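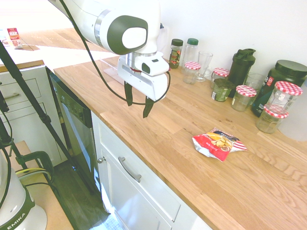 Progress Report, Issue 13, page 2

Lollbridge Shared Kitchen: Counter Storage and Clearing
Report to Cirora, kitchen fitting and running costs
2018-05-07

1. Period and scope

The report covers work on the counter run in the main kitchen from the start of March. The refrigerator, the sink cabinet and the upper shelves are dealt with under separate headings in the annual return and are left out. Spending to date against the 3,000 grant is 174, all of it on dry storage. No further orders have been placed with Seixas.

2. Condition of the counter

The oak butcher-block top was kept. The Brillska quote for a replacement was declined in March on cost. The wood needs a coat of oil twice a year and the first coat has been applied. The finish will be checked again at the next coat, with attention to the strip along the wall where containers stand all day.

Standing items are now held to the back of the counter against the wall. The front of the counter is the working area and is meant to be clear at the end of each session. Open food packets remain the main exception. The red, white and yellow snack bag on the counter is typical: a crumpled packet left in the working area and not placed with the other goods. Packets of this kind are to be emptied into a lidded container or thrown away.

3. Containers in use

The back row is mixed. It includes five glass jars with red-and-white checked lids, a spice jar with a dark green lid, a taller clear plastic bottle with a green cap, drinking glasses, a black shaker bottle and a large dark green tub with a black screw lid. The checked-lid jars differ in height and this limits how closely they can be set together.

Two points arise from the present layout.

Drinking glasses are standing among the food jars. They should go back to the glass shelf after drying. The space gained would take the short jars now placed in front of the taller ones.

Some jars are empty or nearly empty and still occupy a place in the row. These will be washed and held in the lower cabinet until needed. Jars with contents will carry a paper label giving the contents and the date filled. Labels have been cut but not yet applied.

4. Packet clearing

The procedure is short. Check the packet, empty it if the food is good, flatten the wrapper, put it in the bin. Torn packets are not to be folded over and put back. 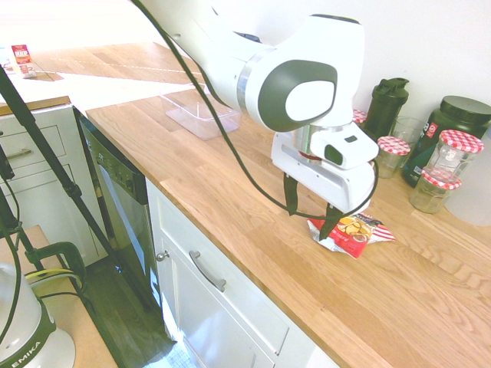 Fig. 2. Snack bag with torn edge, counter front; clear rectangular container at left.

Clear rectangular containers are preferred for snacks, as the contents can be read from the side without opening the lid. They also sit square to the wall and waste less depth than the round jars. The large tub will stay at the back of the row, as it is too wide for the cabinet door opening.

5. Work outstanding

Apply labels to filled jars.
Move drinking glasses to the shelf.
Transfer empty jars to the lower cabinet.
Get a price from Seixas for more rectangular containers with lids.
Second coat of oil on the counter.

6. Request

Approval is sought to carry the unspent balance into the next period under the same heading. The container order will be submitted for sign-off once the Seixas price is received.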